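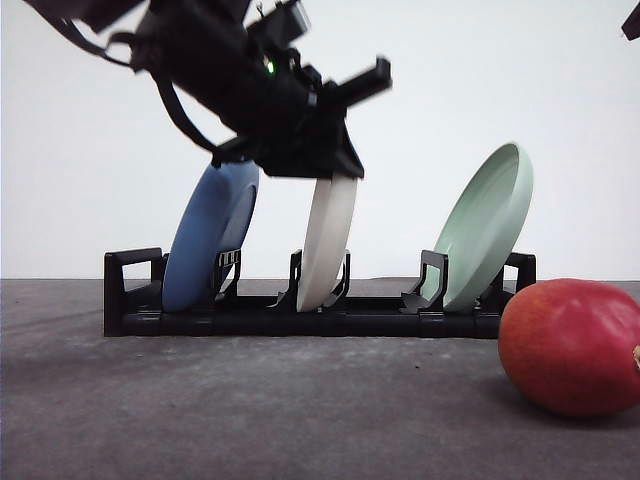

Who can enter the Toprak Cup this year?

Students enrolled at any high school or two-year college in Cokcombe County can enter, either with a school club or as an independent team of three to six people.

ARKEDIA COLLEGE ROBOTICS CLUB OPENS ENTRIES FOR TOPRAK CUP, ADDS TABLETOP DIVISION

COKCOMBE - The Arkedia College Robotics Club is taking entries for the Toprak Cup, its annual contest for student-built robot programs. Registration is open through the end of February. The contest will be held in April in the engineering building on the college's Cokcombe campus.

The main change this year is a new tabletop division. In past years the Cup had a single event, in which wheeled robots drove a taped course and pushed blocks into marked zones. That event stays on the schedule with the same rules. The tabletop division is for teams that want to work with a robot arm and everyday kitchen items.

Teams in the tabletop division do not need to own an arm. Each team writes and trains its own program and brings it on a drive. On contest day the program is loaded onto the club's equipment by a club member, and the team gets a short setup period before its first scored run. Nobody may touch the arm or the table during a run except to press the stop button.

The club developed the tasks in the fall term as part of a student project that carries course credit. Members tried out different dishes, racks and foods before settling on a set that can be bought in any housewares store and replaced at low cost.

There are two tabletop tasks. In the first, the robot works with plates and a dish rack. A plate has to end up standing in a slot without help, and it has to stay there for ten seconds after the gripper lets go. In the second, the robot places a piece of fruit in a bowl. Teams may enter one task or both.
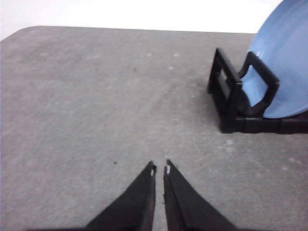 Scoring in the tabletop division is based on what is on the table when the run ends. A run is worth 50 points at most. A plate in the correct slot earns full credit for that plate, a plate in the wrong slot earns half, and a plate lying flat or off the table earns none. Speed counts only as a tiebreaker. Teams may use the view from the camera near the gripper, and they should plan for the fact that it sees a small part of the table at a time. With the light blue plate standing up in the rack at the right, for instance, the plate runs out of view at the top and side, and only part of the rack can be seen past the two fingertips. A program that depends on finding the whole outline of a plate will have trouble from a position like that one. Judges will not adjust the camera for individual teams.

Club members put 357 practice runs through the scoring system between the start of the fall term and winter break. The system, called Grillitz, was written by students in the club. It records the result of each run along with the judge's notes and prints a score sheet for the team. Teams that registered for past contests may remember the paper sheets, which were slow to add up and held back the awards. Grillitz will be used for both divisions this year.

The practice runs led to several changes in the rules. The first draft called for plates to be placed in a fixed order. That rule has been dropped, and teams may now choose any order. The draft also allowed a program to be restarted once during a run at no cost. Under the final rules a restart costs five points. The bowl task was originally scored pass or fail and now gives partial credit when the fruit is picked up but set down outside the bowl.

Starting positions will be drawn at random before each round and will be the same for every team in that round. The items used in the contest will be of the same general kind as the ones in the rules packet, though colors may differ. Teams are told to expect this and to train with more than one set of dishes if they can.
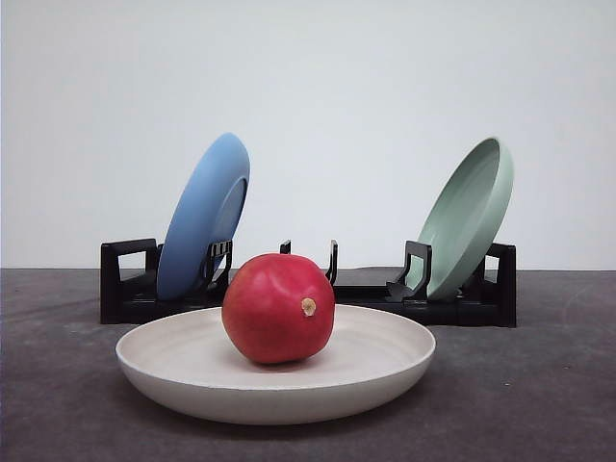 Red fruit in an off-white bowl, with a blue plate and a green plate in the rack behind it.

Practice time on the club's arm will be offered to registered teams on weekday afternoons in March, starting at 3:30 p.m. Each session lasts 65 minutes, including setup. A team may book two sessions and can ask to be put on a waiting list for a third. Teams that cannot travel to the campus may send in a program and receive the run log by email. A program sent in this way uses up one of the team's sessions.

The club will also hold two evening workshops before the practice period begins. The first covers collecting and sorting training data, and is meant for students who have written some code but have never worked with an arm. The second goes over safety and the loading procedure. At least one member of every tabletop team must attend the safety workshop, in person or over video, before the team can book practice time. Students in the driving division do not have to attend either one.

The entry fee is $56 per team and covers both divisions. Schools entering more than two teams pay the fee for the first two only. A fee waiver is available, and the request is a single check box on the registration form. Lunch is provided for students and one adult from each team.

Awards will be given to the top three teams in each division. There is also an award for the best written report, open to all teams. Reports may be up to four pages long and should describe what the team tried, including approaches that were dropped. Reports from earlier driving contests are kept on the club's website and can be used as a guide to length and format.

Doors open at 8 a.m. on contest day. Driving runs take place in the morning in the ground floor lab and tabletop runs follow after lunch in the room next door. The public may watch both at no charge. Seating in the tabletop room is limited, and the runs will be shown on a screen in the lobby.

About the Arkedia College Robotics Club

The Arkedia College Robotics Club is a student organization based on the Cokcombe campus of Arkedia College. It meets twice a week during the fall and spring terms and is open to students in any program of study. The club has run the Toprak Cup since its second year.

Rules packets and registration forms are available on the club's page of the Arkedia College website and at the front desk of the engineering building. Questions about the rules should be sent through the contact form on the same page. Answers that affect all teams will be posted there.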